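Drultine is an automated bench for testing power strips, used at the Larau repair works. It replaced hand testing in June, when two operators per shift moved from pressing switches to checking results and setting up the arms. Output rose to 64 units a shift. Wrist strain complaints fell, but staff reported less variety in their work.

Black grippers at the white bench

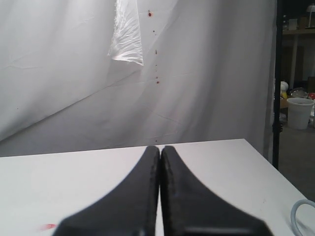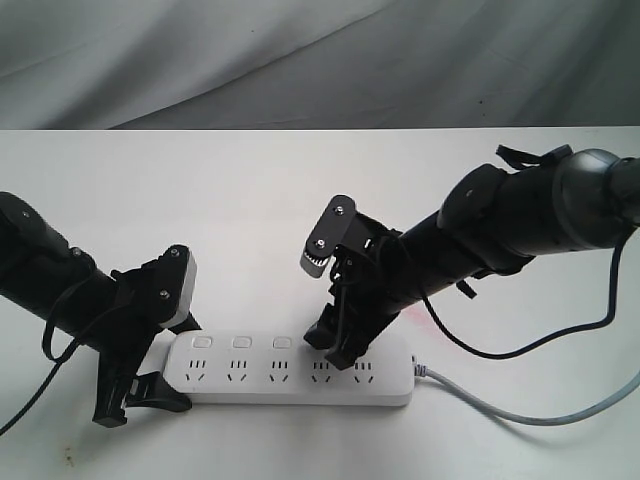
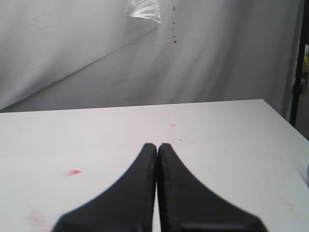
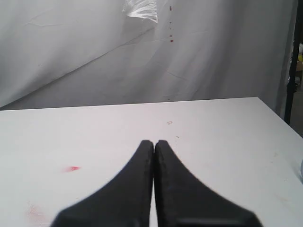 Abrehet Tilahun held that operators should have been trained before the changeover and paid for the hours.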